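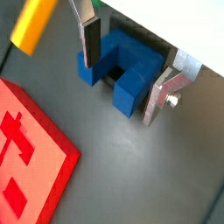 The wrist camera view with the finger pad just above the blue U block.

Step 4: Set the approach height

By now the arm should be homed and the camera bolted to the wrist. I do this step on the gray bench at Udwood, but any flat matte surface will work.

Put the U block down with its open side facing away from the back panel. Leave the bracket on the panel where it is. It makes a good fixed reference, and if the bolt head moves in the camera view between runs, either the arm mount or the camera has slipped.

Jog down at 20 percent speed until the pad is a little above the block, then stop. Switch to single steps of 4 mm. Save the position as "pre_grasp" before you go any lower.

Check the live view before closing the fingers. You want to see the pad and at least one full arm of the block. If the pad hides both arms, rotate the wrist 14 degrees and save again.

Glare on the table threw off my color threshold until Hanna Bondarchuk suggested locking the exposure — do that first if blue drops out of the mask. Keep other parts, like the red tile, well clear of the block.

Run the move ten times from home. If it stops in the same place each time, go on to Step 5, closing force.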